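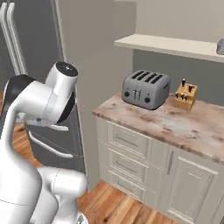
3.2 Household survey of door-opening habits

Food stored at home warms a little each time the door is opened, and most published storage guidance assumes far fewer openings than families report. We recruited 87 households in Dalero and Kemow, and each kept a paper log for 30 days in December and January. The point of contact in every opening is the handle, and refrigerators with handles of the kind in Figure 3 were logged separately from those opened by a recessed grip. Households with small children opened the door more often in both groups, mainly between 4 and 6 p.m.

Figure 3. Refrigerator with handles, computer rendering.

Milk was sampled from the door shelf and from the back of the middle shelf. Samples went to the Pritia laboratory in insulated boxes and were plated the same day. We followed the Kontogiannis protocol, with one change — the second dilution was dropped for unopened cartons. Logs with gaps of more than 3 days were excluded from the analysis of opening frequency but kept for the milk results, which are given in Section 4.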